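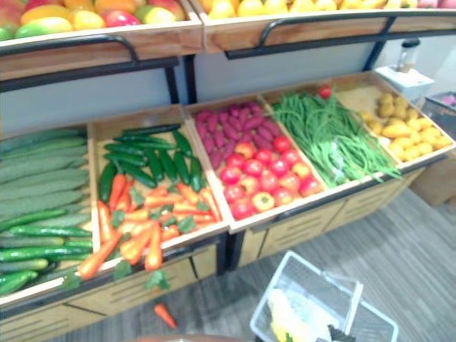 Produce stand and basket, seen from the head cam.

Bresier
Posted 16 Jan 2021
Shared workshop build, mobile base with one arm. Task is picking artificial produce from the lower bins into the basket. Head camera is fixed at 65 degrees down from horizontal. Tomatoes and potatoes are fine. Green beans are not. The segmenter returns the whole bin as one object and the planner picks a grasp point in the middle of the tangle. 949 labeled crops so far, mostly tomatoes. Is this a data problem or a camera problem?

Gilar
Data. Look at your class balance first. If beans are under 5 percent of the labels, no camera position will fix it.

minhas
Disagree. Those bins are angled and the beans drape over the front edge. From that height you get very little separation in depth. I would add a wrist camera and take the final grasp from there. Label the loose ends only and ignore the rest of the pile.

Gilar
A wrist camera means another calibration and another cable through the elbow. He has one arm and a shared bench. Label 400 bean crops, retrain, then decide.

Mudassar Awan
Separate issue: there is a tomato on top of the beans near the back and a carrot on the floor. Does the planner treat either as a target? Mine drove the gripper into the floor twice before I put a lower limit on z.

Bresier
Floor is masked out, so the carrot is ignored. The tomato gets detected and the arm goes for it. I had not considered that a fault.

Mudassar Awan
It is if your task list says tomatoes come from bin three. Tie the class to a bin region.

minhas
Or leave it. Picking by class is the more useful behavior. What depth sensor is on the head?

Bresier
Stereo, short baseline. Noise at bin distance is about the width of a bean. Will label beans first and report in March.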